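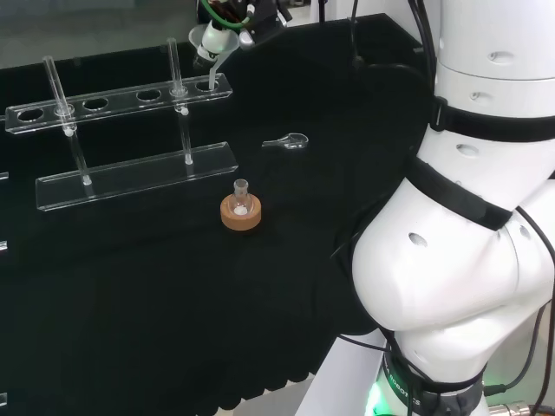

## Bench automation rules group, Grulonthorpe, Tuesday

Minutes of the last meeting agreed with one change: in item 4, "Zolitz" should read "Zolitz annexe".

**1. Speed near glass**

Cotel's draft came back and it's a really good read! The group adopted it, with the limit set at 20 mm a second whenever glassware is within reach of an arm. Insaurralde asked for the same limit on the way out as on the way in. Agreed. 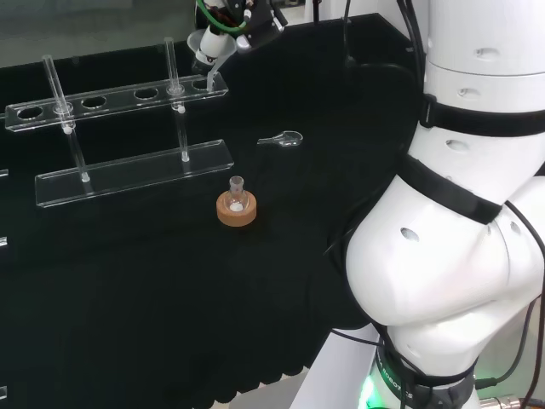

Rule 13, on setting out the bench, took up most of the hour, and happily so. The old wording only covered racks. It will now name anything clear that lies flat, such as the little glass spoon, which is easy to miss on black cloth. Round-bottom flasks must sit in a cork ring before an arm is switched on. Much liked all round.

**3. Cables**

Straps to be checked at the start of each shift. Wording still open, Cotel to redraft.

**4. Form 449**

Shorter version wanted by June. Zolitz annexe will try it first and is very keen.

Next meeting: same room, 2 pm.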